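BIツールのダッシュボードで「同じ指標なのに部署ごとに数字が違う」問題を3か月かけて整理した。記録として連投する。対象はTrurow社内の販売・物流系レポート。

1/
着手時点でダッシュボードは62枚。うち「納期遵守率」を表示するものが19枚。定義を突き合わせたところ、計算式は9種類に分かれていた。名称は全部同じ「納期遵守率」。

2/
差分の主因は分母。受注行ベース、出荷伝票ベース、顧客単位の3系統がまずあり、そこにキャンセル行を含めるかどうか、分納を1件と見るか複数件と見るかが掛かる。タイムゾーンの丸めも効く。夜間バッチがUTC、画面側が現地時刻で、月末をまたぐ行が両側でずれていた。

3/
最初にやったのはSQLの修正ではなく棚卸し。各ダッシュボードについて、所有者、更新頻度、参照テーブル、直近90日の閲覧ログを1行にまとめた。閲覧ログがゼロのものは所有者に確認のうえ停止。この段階で25枚減った。残りは37枚。

4/
停止の連絡文は短くした。「閲覧がないため月末に停止します。必要な場合は返信してください」。返信が来たのは1件だけで、Riet Brouwerさんの四半期棚卸用。ログの集計期間が短すぎたのはこちらの落ち度なので、四半期ものは別枠で判定し直した。停止枚数には入れていない。

5/
次に指標定義書。項目は、正式名称、式、分母の粒度、除外条件、基準日、責任者。この6つ以外は書かない。以前の定義書は背景説明が長く、式が4ページ目にあった。読まれないのは当然だと思う。

6/
除外条件の欄は自由記述にすると必ず荒れる。「特殊案件を除く」のような書き方は差し戻し。テーブル名と列の値で書けないものは除外条件として認めない、というルールにした。Liesbeth Verschuerenさんの案で、これが一番効いた。

7/
セマンティック層はDaliaという内部名で構築。ダッシュボードから生テーブルへの直接参照を禁止し、指標は必ずDalia経由で取得する。例外申請は可能だが期限つき。期限切れの例外は夜間ジョブで検出して所有者に通知する。

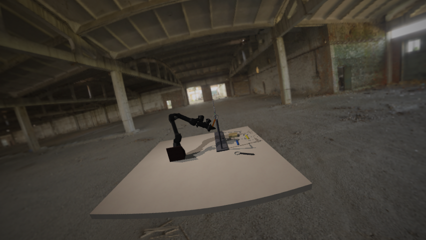

平らな台の上の黒いロボットアーム(CGシミュレーション)

8/
性能の話。Dalia経由にすると初回クエリは遅くなる。結合を1段余計に挟むため。日次集計テーブルを事前に作り、明細へのドリルダウン時だけ元テーブルを見る構成にした。日次の粒度で足りる画面がほとんどで、体感の苦情は今のところない。

9/
移行中は旧指標と新指標を並べて表示した。期間は2か月。旧の列見出しに「旧定義」と明記し、数値は灰色。並行表示なしで切り替えると「数字が壊れた」という問い合わせが来る。並行表示ありだと「なぜ差があるのか」という問い合わせになる。後者は定義書のリンクで返せる。

10/
差が一番大きかったのはBenda倉庫。旧定義では分納の最終便だけを見ていたので、初回便の遅れが数字に出ていなかった。新定義では遵守率が下がる。現場の実績が悪化したわけではないので、切り替え月のレポートには断層線を入れ、前後を直接比較できないことを注記した。

11/
注記の文言はLieven Verstraeteさんと3往復した。最終形は「6月以降は新定義。以前の値との比較は再計算済み系列を使用」。再計算済み系列は2年分だけ用意した。それ以前は分納の枝番が保存されておらず、復元できない。

12/
権限まわり。定義の変更はプルリクエストで受け、責任者とデータ側の2名承認。変更履歴は画面の指標名から開ける。以前は誰がいつ式を変えたか追えず、Mieke Van Wijkさんが過去メールを検索して調べていた。

13/
テストは単純なもので十分だった。固定の受注データを少量用意し、期待値を手計算で置く。キャンセル、分納、月末またぎ、返品の各ケース。式が変わって期待値とずれたらマージを止める。固定データの作成に一番時間がかかった。

14/
ツール選定について聞かれることが多いので書いておく。Deligiannisの可視化製品はそのまま継続利用。載せ替えも検討したが、定義が割れたまま別製品に移しても9種類の式がそのまま移るだけなので見送った。

15/
見た目のルールも最小限に揃えた。率は小数第1位まで。分母を必ず併記。分母が小さい月は率を表示せず件数だけ出す。しきい値は指標ごとに定義書へ記載。信号機の色分けは廃止した。赤と黄の境界の議論に会議時間のほとんど半分が使われていた。

16/
未解決の件。
・子会社側の受注システムに「顧客希望納期」の列がなく、回答納期で代用している
・祝日カレンダーが国別になっていない
・Excelへの書き出し後に再加工された数値は追跡できない

17/
3点目は技術では止められないので、書き出しファイルの1行目に指標IDと定義の版番号を入れることにした。消されることもあるが、残っていれば会議で食い違ったときに照合が早い。

18/
次は在庫回転日数に着手する。担当はNele Van den Broekさん。評価単価の扱いで式が割れているのは把握済み。棚卸しシートの列構成は今回と同じものを使う。

19/
質問があった件の補足。定義書の置き場所はWikiではなくリポジトリ。Wikiには自動生成した閲覧用ページだけを置き、手編集は不可。生成は毎朝6時。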